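Travel help > Air travel > Airport apps and alerts

Sendance Flight Alerts – Set-up Guide
Section 2: Adding your trip and getting your first alert

Welcome back, and well done on getting your account open. This section walks you through adding a flight, and I promise it goes faster than it reads. Have your booking confirmation close by.

1. Open Sendance and tap Trips, then Add a Flight.
2. Type in the airline and flight number. Leave out any spaces – the search is a little fussy about them.
3. Choose your departure date and check that it's the local date at the airport you leave from. Overnight flights catch plenty of people here, me included.
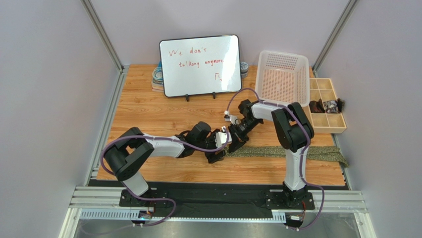
Lourenço Sampaio wrote in to say that his connection was sold under a partner's number, and that the trip only came up once he typed the number of the airline flying the plane. It's usually printed in small type under "operated by."

4. Tap Save. If you have a connection, go back to step 1 and add it as its own flight.

Note: You can hold up to 40 flights at once. Old ones move to Past Trips by themselves, so there's no need to tidy up.

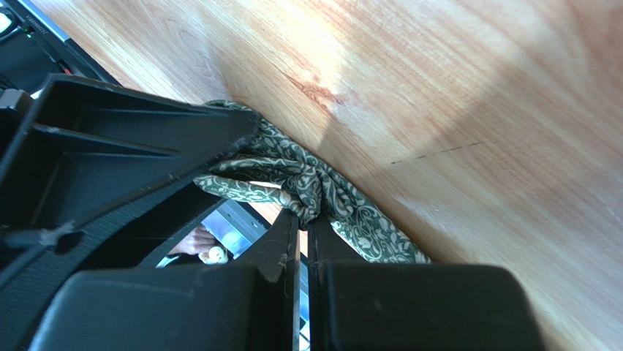 5. Now go to Alerts and switch on Gate Changes, Delays and Terminal Notices. Terminal Notices is off when you first install the app, and it's the one you'll want if part of an airport closes and check-in moves to another building.
6. Pick text message, email or both.
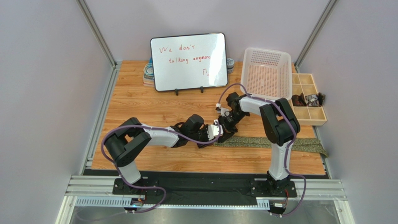
7. Tap Send Test. If nothing comes within 5 minutes, look in your spam folder and then check your phone number for typos.

Caution: An alert doesn't replace the airline's own instructions. If the two disagree, follow the airline and get to the airport at the time it gives you.

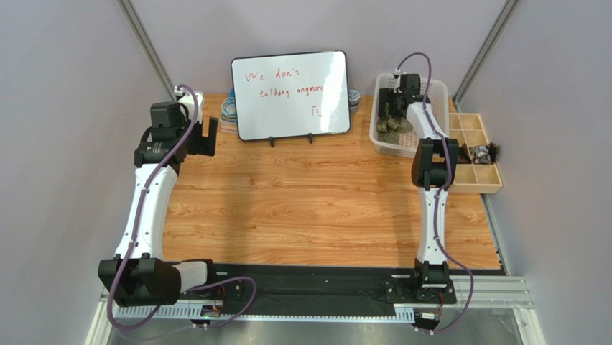 8. To share the trip with whoever is picking you up, open it and tap Share. They'll get the same alerts you do, and you can take them off the list whenever you like.

Error 201 means the flight isn't in the schedule yet. Try again closer to departure.

Updated 2019-02-06

Filed under: Flight alerts, Getting started

Comments

Bundetti: Step 3 was my problem! Leaving after midnight and I had the day before. Thank you.

Arruda: Can I get the test message again if I change phones?

Bronuvus: @Arruda yes, same button, I did it in September.

We use cookies to remember your settings. By staying on this site you agree to their use.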